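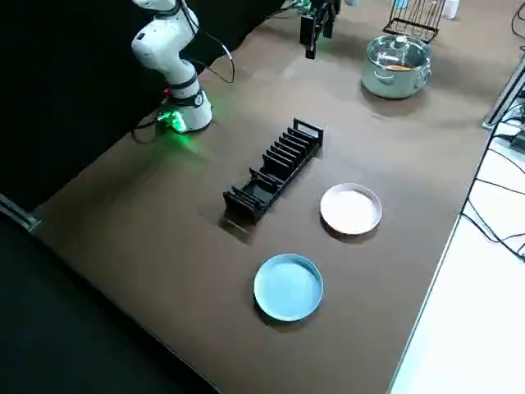

4. Setting up and scoring the plate-racking task

This section covers the first of the Grotadora kitchen tasks on a two-arm Londik station. It assumes you have finished section 3 and that both arms have been homed. If you skipped section 3, the arms will let you know in their own way, and you will be back there shortly.

The task is simple to say. Two plates start flat on the table, and both should end up standing in the dish rack. A five-year-old can do this. Our first policy could not, which is how we came to write a manual.

4.1 Laying out the table

1. Put the rack near the center of the table, at a diagonal. Take everything out of it.

2. Lay the white plate to the right of the rack and the light blue plate below it, closer to the front edge. Both go face up, with bare table between them.

3. Leave the pot where it is, toward the back on the right, with its glass lid on. The pot plays no part in this task. It belongs to the Bowen set (section 6) and stays on the table as a distractor, a job it does very well.

4. Check the cables at the base of each arm. They may lie on the table, but they must not cross the path between the plates and the rack.

5. Draw the black curtain behind the station. A policy trained with the curtain and tested without it will behave as though it has been moved to another country.

Note: Do not tidy up between trials. Small changes in the background are fine if they appear in both the training and the test trials. They are not fine if they appear only after somebody has had a free afternoon.

4.2 Recording demonstrations

1. Start the recorder and wait for the tone before you touch the leader arms.

2. Rack the white plate first, then the blue one. Either arm may do the lifting. Pick one and stay with it for the whole session.

3. Grip each plate by the rim. Lift, turn it upright, line it up with a slot and lower it.

4. Open the gripper fully and back away before you stop the recorder. Demonstrations that end with the fingers still closed teach the policy to hold on to plates forever, and it learns this faster than anything else you will show it.

5. Save, reset the table and repeat until you have 50 good demonstrations.

6. Mark fumbled trials as "recovered" if you fixed the fumble, and as "failed" if you did not. Keep both. The recovered ones turned out to be the most useful data we have, so there is no shame in them, or not much.

Caution: Keep your hands off the table while either arm is live. The stop button is within reach for a reason. If a plate is slipping, let it slip. Plates are cheaper than fingers.

4.3 Training

Load the Zurninthorpe base model, which was trained on 1673 episodes from other tasks, and fine-tune it on your own demonstrations for 2000 steps. Going longer lowered the training loss in our tests and made the racking worse. We have a theory about this. We have had several.

4.4 Scoring

1. Run 30 trials with the layout from 4.1. Move the plates a little each time, but keep them flat and on the same side of the rack.

2. Give one point for each plate that stands in a slot with the gripper clear of it.

3. Give half a point for a plate that leans on the rack but is not in a slot. Please do not argue with the scoring sheet about what counts as leaning.

4. Give nothing for a plate placed on the pot lid, however gently it was done.

5. Write down which plate was tried first. The order is not scored, but we compare it across stations.

Note: Most of our failures came at the slot, after a clean lift. The plate arrived at the right place at the wrong angle, and the arm pushed down anyway - with real confidence. Adding recovered demonstrations cut these failures more than adding clean ones did. If your station shows the opposite, check your labels before you write to us, and then write to us.

Scores recorded before June 9, 2018 used the old half-point rule and should not be mixed with newer ones.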